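Nazar Hutsuliak
@nhutsuliak

Thread on water softener settings. I moved to a house outside Dadow with very hard water and a softener the previous owner had programmed by guesswork. Notes from four weeks of hourly logging, 672 readings in all.

Starting point: the Clindolthorpe utility report lists hardness as a range for the whole district. The range is too wide to program from. Test your own tap, before the softener, with a drop titration kit. Test strips will tell you "hard" and leave it there.

My raw water came in at 25 grains per gallon. The controller had been set to less than half that. A metered softener does not measure hardness. It measures gallons and multiplies by the number you typed in. Wrong number, wrong regeneration schedule.

The symptom of a low setting is easy to miss. Water is soft right after regeneration and stays soft for a while. Then the resin is used up, hard water comes through, and the controller still thinks it has capacity left. You get a few bad days per cycle and blame the detergent.

The arithmetic, for a one cubic foot resin tank:
Usable capacity divided by hardness gives gallons between regenerations. At the salt dose I use, less a reserve, I get 17,500 grains. Divide by 25 and you have 700 gallons.

The number printed on the sales sheet for a tank this size is much higher. It is the capacity at the maximum salt dose. You can reach it, but the last few thousand grains cost far more salt per grain than the first ones. A low dose with more frequent regeneration uses less salt over a year.

It uses more water, though. Every regeneration sends backwash, brine and rinse down the drain. If you're on a septic system or a slow well, weigh that before copying my settings.

Compensated hardness: if your raw water has dissolved iron, you add to the hardness figure before programming it. Several grains per part per million of iron is the usual rule. I have no measurable iron, so my programmed number is the tested number.

The controller is a Kurnetance, metered, with the small gray keypad. Hardness is on the second menu. To get there, hold the down arrow until the display blinks, then release. The manual says "press." Pressing does nothing.

While you're in that menu, check the clock. Mine was off by half a day after a power cut, so it was regenerating in the middle of the afternoon. Most units send untreated water to the house during regeneration. If someone runs a load of laundry at that hour, the water heater fills with hard water.

I set it to 2 a.m. and moved the dishwasher delay start so the two don't overlap.

On dishes. Spots and film get treated as one problem and they are two. Spots are minerals left where a drop dried. Film can be minerals, or it can be etching, and etching is permanent. Wipe a corner with white vinegar and wait a minute. If it clears, it was scale.

Glass shows everything. Glazed ceramic is more forgiving, and on white glaze you may not see scale at all until you run a fingernail over it. Dark glaze shows it sooner. Wood stays out of the dishwasher regardless of what your water is doing.

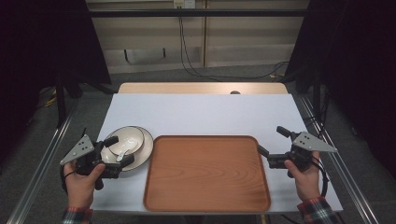 Brown-rimmed plate and bowl, white spoon, wooden tray.

Soft water needs much less detergent. If you fix the softener and keep dosing as before, you can end up with more haze on glassware than you started with. Cut the dose by half, run a few loads, adjust from there.

The dishwasher may also have its own hardness setting, separate from the house softener, if it has a built-in salt compartment. With softened supply water, set that to its lowest step. I found mine at maximum. Two softeners in series, both misconfigured.

Logging method, for those who asked. Pulse output from the meter into a cheap logger, one total per hour. Hardness by titration each evening at the kitchen cold tap. The hourly data is flow only. I did not titrate at 3 a.m.

What the flow data showed: weekday use in this house is flat and low, then laundry doubles it. The reserve should cover one heavy day. If the controller lets you choose between a fixed reserve and a variable one, variable did better here, because a fixed reserve sized for laundry wastes capacity the rest of the time.

It also showed a small steady flow overnight. Toilet flapper in the upstairs bathroom. Replaced it with one from Yurchenko Supply and the overnight flow went to zero. That leak had been using up softener capacity every night, and the meter was faithfully counting it.

Salt. Pellets or crystals both work. Keep the level above the water line in the brine tank and don't fill it to the top. An overfilled tank in a damp basement is how you get a salt bridge, a hard crust with a gap under it. The tank looks full and the brine is weak.

To check for a bridge, push a broom handle straight down through the salt. It should reach the bottom without much argument. If it stops and sounds hollow, break the crust gently. Don't hit the tank wall.

Bypass valve. Turn it once or twice a year so it doesn't seize. Mine had seized. With the valve stuck open, I had to shut off the whole house to clean the injector.

Injector cleaning, briefly: put the unit in bypass, relieve the pressure by starting a manual regeneration, unplug it, take off the injector cap, rinse the screen and nozzle. Don't poke the nozzle with a pin. The hole size sets the brine draw rate and you will enlarge it.

Corrections welcome, especially from anyone running the same controller on well water. I haven't tested with iron and won't guess at it.

Reply to several messages: yes, the outdoor spigots here are on the unsoftened side. If yours aren't, count garden use in your gallons, or have a plumber move the tee. Softened water is a poor choice for most beds and it runs the resin down quickly in summer.

Next thing on the list is the water heater anode. I'll post it separately when I get the old one out. It has not moved yet.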